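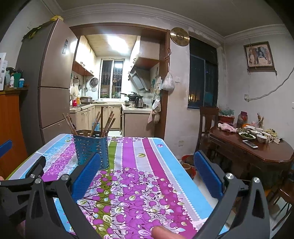 Chopsticks in the blue basket, with the grippers' ribbed pads on either side.

I went to the Plulgate open evening expecting to stand behind a rope and watch a video. They put the tool in my hands within ten minutes of the door opening, and I had such a good time that I stayed until they were stacking chairs.

Plulgate is a hand-held gripper set. You work the jaws yourself, the camera records what you do, and the recordings are used to train an arm. Hiba Khasawneh ran the demo, and her whole pitch was that you should learn this on ordinary house stuff. Chopsticks, for instance! They're thin, they roll, they lean on each other, and when you want one you get three.

My first try was terrible. I squeezed way too hard and shoved the stick against its neighbors. Ruben Hendriks told me to come in lower and let the pads close slowly, and after that it went much better. I got 16 out in a row before I fumbled one (yes, I kept score, so did the guy next to me).

What I liked most is the pads. The ribs run across the face and they hold a narrow stick without it twisting, even when you grab it off center. The linkage feels tight too, with very little slop at the pivots. Mawuli Darko let me try an older Grillard pair for comparison and the difference was huge. The Grillards are lighter, but I kept dropping things.

Now the gripes. My thumbs were sore after 10 minutes, and I have fairly big hands. Hiba has small ones and said she takes a break between rounds. The jaws also block your view when you reach down over something tall, so you end up craning your neck. And the carrying case is flimsy for a set that costs $3,205. I asked Arnout Jacobs about a better case and he said maybe by March.

Their talk on the software went by fast and I can't judge that side. The playback looked smooth to me, but I'd want a week with it at home.

If they run another evening, go early, wear short sleeves, and ask for the chopsticks. The line for the second set got long after 7, and the coffee was gone by then.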